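How a Comic Book Gets Made (It Takes a Whole Bunch of People!)

When I was eight, I thought one person made each comic book. I pictured somebody sitting in a room with a giant box of markers, starting on page one and coming out a week later with the whole thing finished. Then I got a job lettering comics, and boy, was I wrong.

So let me tell you how it goes, using a comic I worked on called Kellora. It's about a girl who can talk to storms (the storms are pretty rude to her, mostly).

First comes the writer. Ours was Ga-eun Baek. She types up something called a script, and it looks a lot like the script for a play. It says what happens in every box on the page and what everybody says. Those boxes are called panels. A script might say, "Panel 1. Kellora is on the roof. She is yelling at a cloud." That's all the artist gets! Is the roof pointy? Is it night? What kind of shoes is she wearing? The artist has to figure all that out.

The artist who draws first is called the penciler. Before drawing a real page, the penciler makes tiny, scribbly versions called thumbnails. They're messy on purpose. You can draw 4 of them in a few minutes and pick the one you like best, and if you hate them all, you've only lost a few minutes.

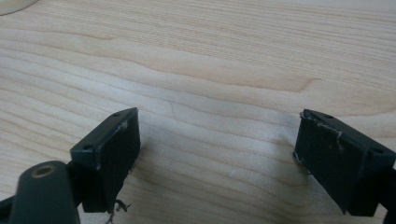
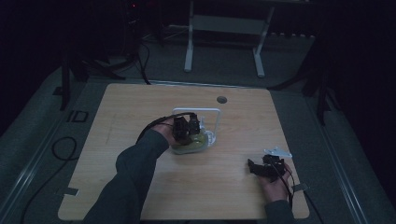
A light wooden tabletop, seen in both pictures.

Next is the inker, who goes over the pencil lines in black. Some people think inking is just tracing. Please don't ever say that to an inker! Gun-woo Jin inked Kellora, and he decided which lines should be fat and which should be skinny. Fat lines make things look close or heavy. Skinny lines make things look far away, or light like hair. Rain is super hard to ink -- try it sometime and you'll see what I mean.

Then the colorist takes over, usually on a computer. Color tells you how to feel before you read a single word. Our storm pages were purple and green, and the pages in Kellora's kitchen were orange, so you felt cozy there.

And then it's my turn! Letterers put in the word balloons, the whispers, the shouts, and the sound effects. My favorite one in the whole book was KRAKKA-FOOM. I made it so big that it covered up part of a mountain, and the penciler was a little bit grumpy with me.

The balloons have to go in the right order, too. In English we read from left to right and top to bottom, so the first person to talk needs the balloon that's highest or farthest left. Mix them up and the answer comes before the question.

All this time there's an editor keeping track of everything and looking for mistakes. Our editor, Mircea Cârstea, noticed that Kellora had her backpack on in one panel and no backpack in the next. Oops! Back it went to be fixed.

Our book ended up being 159 pages long, so that's a lot of backpacks to check.

Want to make your own? Fold 3 sheets of paper in half together, and you've got a little book with 12 pages, counting the covers. Do your thumbnails first, and leave more room for the words than you think you need. I still forget that one.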